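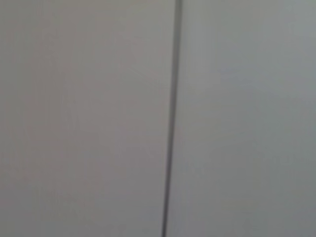 By the Blog Author
Household Manager, Varnura Residence
Posted 9/18/26

The annual review of storage in this household began in January and has now reached the baskets. Readers who followed the earlier entries on the linen shelves and the pantry will be familiar with the general procedure. Each category is brought to one table, sorted, cleaned where necessary, and returned to a fixed location. Baskets had been left for last, as they were in use during every previous stage.

Over 30 baskets were in service at the beginning of the year. They had been acquired in small lots since the move to Varnura, and no record was kept of where each one belonged. The result was predictable. Baskets intended for the bathroom were in the study, baskets intended for produce held charging cables, and two deep hampers in the hall closet contained only other baskets.

It was therefore decided that woven baskets would be assigned by color. Orange is for items that move from room to room: mending, library books, outgoing mail, the contents of coat pockets. Brown is for items that stay in one place. White had been considered for the bathroom and was dropped after a trial, since the weave showed dust within a few days and took a great deal of brushing.

Residents and regular guests are asked to observe the color rule. An orange basket found on a shelf for more than a week will be emptied into the sorting tray by the back door, and its contents may be claimed there.

The second decision concerned shape. Round baskets have been retired from all shelves. They are pleasant to look at, and three of them have been kept for bread and fruit, but they waste the corners of a cabinet and cannot be placed side by side without gaps. Rectangular baskets are now the standard. The long shelf in the utility room measures 109 inches, and the old mixture of round and oval pieces never filled it properly. With the rectangular ones set short side forward, the same shelf takes the whole of the cleaning supplies and the light bulbs, with room remaining for the picnic things that used to sit on the floor.

Stacking received more attention than was planned. When baskets are not in use they should be stored one with another, and the author had assumed that any two rectangular baskets of similar size would nest. They do not. A thick rim will catch on the rim beneath it, and a basket that has been forced down into another is surprisingly difficult to get out again without pulling at the weave.
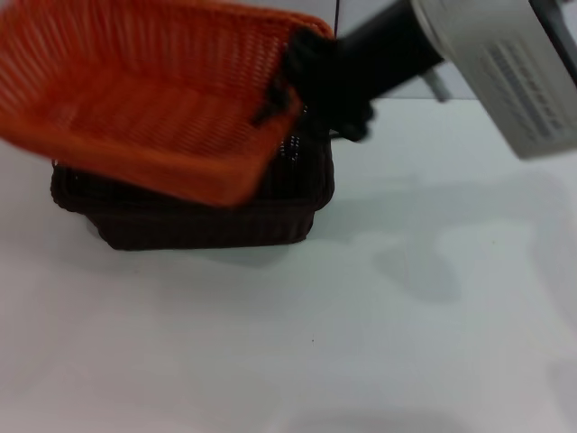
The practice adopted is to set the firmer basket at the bottom and lower the other at an angle, one end first. If it does not settle under its own weight, it is left resting on top or stored elsewhere. Pressing is discouraged. One of the older Kidulura baskets lost a strand at the corner this way in the spring, and although it remains serviceable, it snags knitwear and has been moved to the garage for plant ties and gloves.

Cleaning was carried out over two afternoons. For woven plastic, the following has been satisfactory. Shake the basket upside down outdoors. Brush the inside with a dry vegetable brush, working along the weave and then across it. Wash in lukewarm water with a small amount of dish soap, rinse, and stand it on its short end on a towel overnight. Natural fiber baskets are brushed only, and then wiped with a cloth that has been well wrung out. The open floor of a plastic basket collects crumbs and thread at the crossings, and a toothpick is useful there for anyone with the patience. The author had it for the first four baskets.

A note on liners. Cotton liners were purchased from Jekside last year for the baskets holding small items, and the review found them worthwhile for buttons, clothespins and batteries, all of which work their way through an open weave. They are not worthwhile for anything else. A liner hides what is at the bottom, and several contained receipts dating from before the move. Those liners have been washed and set aside as shoe bags.

Labels remain an open question. Tie-on card labels were tested on the brown baskets and hold well on a woven side, although the string works loose if the basket is handled daily. Adhesive labels do not hold on any weave. For the present, the shelf edge is labeled and the basket is not, which has the additional advantage that a basket can be replaced without rewriting anything. Residents who prefer a different wording on a shelf label may pencil a suggestion beside it - the printed ones will be redone together at the end of the season.

The total outlay for this stage was $156, of which $100 went to matching rectangular baskets for the utility room. The remainder covered brushes, card labels, and a tension rod from Turunen that turned out to be too short for the closet and is now under the kitchen sink holding spray bottles. Nothing further will be purchased until the existing baskets have been through a full winter.

Surplus baskets in good condition have been placed on the bench in the side entry. Neighbors are welcome to take them. There are two shallow ones suited to silverware and a tall one with handles that would hold wrapping paper upright. The tall one leans slightly to the left when empty.

The next entry will deal with lids and the containers they are supposed to fit. Sorting has begun, and at the time of writing there are a good many more lids than containers.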